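Support request: earring listings showing the wrong weight after bulk edit
Product: Urnus Listing Manager
Shop: Gwynne Jewelry
Status: Open, waiting on shop

Opened by shop, 11:30 in the morning

Hello, and thank you in advance to whoever picks this up! I sell older silver pieces, mostly earrings and cuffs, and I have used Urnus since before the new dashboard came in (which I do like, by the way, once I found where you put everything). Yesterday evening I ran a bulk edit to add the word "pair" to the titles of my post earrings. The titles came out perfectly. But now 11 of those listings show their weight in ounces, with the gram number left in place, so a light little pair of turquoise posts says it weighs 11 ounces. A very kind buyer wrote to ask if they were doorstops.

I tried changing the unit back by hand on one listing and it held until I saved, then flipped again. I also logged out and back in, and tried the other browser. Same thing both times.

Reply from Urnus support

Thanks for such a clear write-up, and I'm sorry about the doorstops. Could you tell us whether those listings were typed in directly or brought over from another program? Please also look under Shop Settings, then Units, and let us know what it says next to Small Items.

Reply from shop

They came over from Futela, all of them, back when I moved the shop in July. The ones I typed in myself are fine, now that you mention it. Small Items says "Inherit," and I don't believe I ever touched it.

Reply from Urnus support

That helps a great deal. Listings imported from Futela keep a blank unit field, and "Inherit" fills it with the shipping unit whenever the listing is saved. Your shipping unit is ounces. Please set Small Items to Grams, save the page, then open Bulk Edit, choose the affected listings and press Reapply Units. Your titles won't change. If you also send listings to Virkaditz, hold off on syncing until you've done this. Their feed takes up to 3000 characters of description per item and will happily carry the wrong weight along with it.

Reply from shop

Done, and the first few look right! Grams everywhere, and the titles still say "pair." I do have one cuff that won't reapply and shows a gray dash where the weight should be.

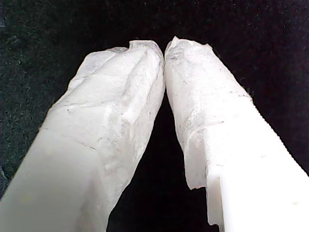

It was in the same Futela import as the others, so I've left it alone for now and kept the Virkaditz sync switched off until I hear back from you.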